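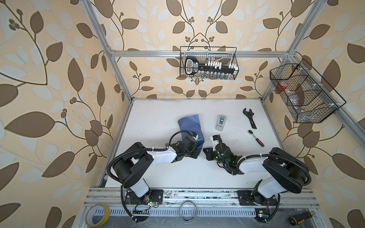

5 Jul 2018

Budget day, and I'm still buzzing! Cathal finally sat down with me and we went through the whole list for the second cell, line by line, with the first one running beside us the entire time. I kept losing my place to look at it. Two arms facing each other across one small table, and I still want to stop and watch every time.

The big decision is that we're asking for the same again. Same rail across the front, same aluminum frame, same pair of arms. Soledad pushed for a single bigger arm from Scanlon (and it is a lovely machine, I'll give her that), but so much of what we want to try needs two grippers, cloth above all. Folding with one hand is miserable, try it with a dish towel.

Bredcombe quoted 30 days on the arms, so if the order goes in next week we could be bolting things down in August. August! I'd written off this year completely.

Things I forgot last time and have now put on the list:

Spare gripper fingers, 2 sets
Cable conduit, a longer length than we think
More wire baskets for the frame
A socket set that lives with the new cell, so we quit borrowing
Wrist cameras, plus one spare

Cathal wants the spares moved to next year's money. I said no -- nicely -- and he wrote "discuss" beside it, so that's still open. Ojārs is going to ask Brustness about the extrusion, cut to length this time. I've done enough sawing.

Need to measure the doorway before I send anything. Also call Pádraig back about the power outlets.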